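Open day at the Wurneck toy works

I had been meaning to get to Wurneck since May, when a neighbor came home with a paper bag full of seconds and would not stop talking about them. So off I went, 2 hours on the slow train to Firnositz and then a bus that smelled of apples. The ticket was 7 euros with coffee included (good coffee, too!).

They start you in the lumber yard, where the beech sits under tin roofs and everybody whispers for some reason. Then comes the sawing hall, which is so loud you just nod at the guide and smile. My favorite was the printing room, where they do the lettered blocks.
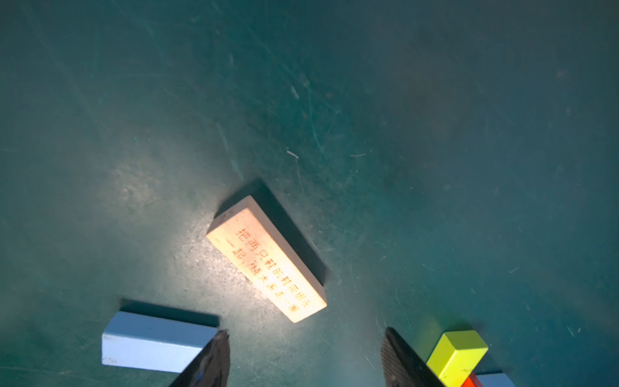

Posted 2018-09-11 – 783 words in the original newsletter, shortened here

I can't read a word of Chinese, but I could have stood over those two orange-red lines all afternoon. The lady at the press let me pull the handle once and my print came out crooked. She gave it to me anyway – it's on my kitchen windowsill now.

Lunch was in the yard, from the Lahlou family's van. Get the lentil soup and get there before noon, or you'll be in line behind two school classes like I was.
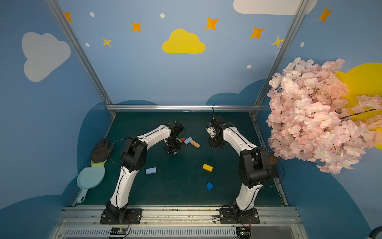
The paint shop was the part I'd been waiting for, and it went by too quickly. They mix everything by hand from a recipe book with 93 shades in it, and the guide had a story for about six of them. I have always been a sucker for the soft ones, like that pale blue on the flat block, and I would pick it over the yellow any day. Their newest line is called Erkia and comes in mostly earthy browns, very grown-up, a bit dull for me. I bought a small bag of the old colors at the shop and then went back for a second one before the bus came.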